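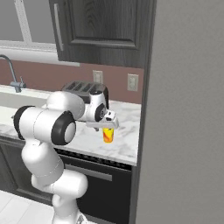
Talks / Motion Planning

Home Talks Slides Contact

Speaker notes: placing small objects in simulation
Lorne Grewal, December

Slide 7. Can is in the gripper, just above the marble. Point out the toaster behind the wrist. The Trovano planner pads every collision mesh by 28 mm, so the forearm loses free space back there.

Planner budget is 600 ms. On timeout, keep the last valid path and replan from the current joint state. Do not reset the seed.

Petro takes the contact question.

Get new talks by email. Subscribe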